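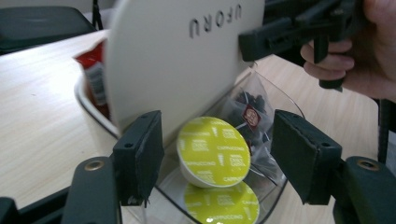 Section 6. Descaling and water hardness

The control panel on the Levard will ask you to descale on a schedule. That schedule was written by the people who also sell the descaling liquid, so read this section before you obey the light.

6.1 Find out what your water is like

1. Look up the hardness figure on your water supplier's website. Most list it by zip code.
2. If you have a well, use a test strip. Any strip will do. The ones sold with a coffee cup on the packet are the same thing at a higher price.
3. Write the number inside the back cover of this guide.

Note: The factory setting assumes very hard water. Our test kitchen is on 191 parts per million, which counts as hard, and even there the light came on well before there was any scale worth removing.

6.2 Set the hardness level

1. Switch the machine on and wait for both cup lights to stop blinking.
2. Hold the small-cup button for 6 seconds.
3. Press the large-cup button to step through the levels. One blink is soft, two is medium, three is hard.
4. Leave it alone until the lights go steady. If you press anything else the change is lost and you start over.

Note: The brochure calls this "smart water sensing." The machine senses nothing. It counts cups and compares the count with the level you just typed in.

6.3 Choose a descaler

Gutance and Mahuika both make liquids sold for this type of machine. Noreen Baloch ran them side by side for us, along with plain citric acid powder, and could not tell the results apart. The powder costs the least. Mahuika smells better, if that matters to you.

Caution: Do not use vinegar. It may hurt the seals, and the smell stays in the tank for days whatever your brother-in-law says.

Caution: Never mix two descalers, and never add bleach to either one.

6.4 Run the cycle

Set aside 20 minutes. The quick-start card promises less, but it leaves out the rinse.

1. Take out any capsule and empty the used-capsule drawer. Leave the drawer in.
2. Fill the tank to the lower line with water and add the descaler. With citric acid, stir until no grains are left.
3. Put a large bowl under the spout. A mug will overflow.
4. Close the lever with no capsule inside.
5. Hold both cup buttons until they blink together. Pumping starts and stops by itself.
6. When the tank runs dry, pour out the bowl.
7. Rinse the tank, fill it to the top line with fresh water, and press the large-cup button.
8. Do step 7 again. One rinse is what the card says. Taste the water after one rinse and decide for yourself.
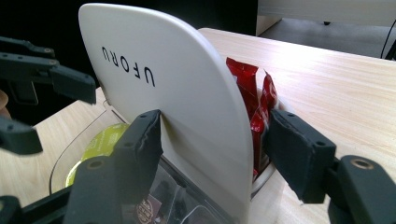
6.5 If the light stays on

1. Unplug the machine, wait a full minute, and plug it back in.
2. Check that the tank is pushed all the way down. A tank sitting slightly high lets the cycle run but the machine won't record it as finished.
3. Repeat the cycle with plain water only. This clears the counter as well as the real thing does, which tells you how much the counter knows.
4. If the light is still on, call the store where you bought the machine. Have the serial number ready.

6.6 Things you can skip

Avero filter cartridges. These fit in the tank and are said to put off descaling for months. We saw a small difference on hard water and none on soft. At the price of a new cartridge every couple of months, you are better off with a bag of citric acid.

"Conditioning" tablets. The packet does not say what they condition.

Weekly cleaning capsules. Running one cup of hot water through with no capsule after the last coffee of the day does the same job.

Note: Skipping these does not affect your warranty. Using vinegar might. The terms are on page 19, in small print.

Section revised April 29, 2020. Replaces the loose sheet packed with earlier machines.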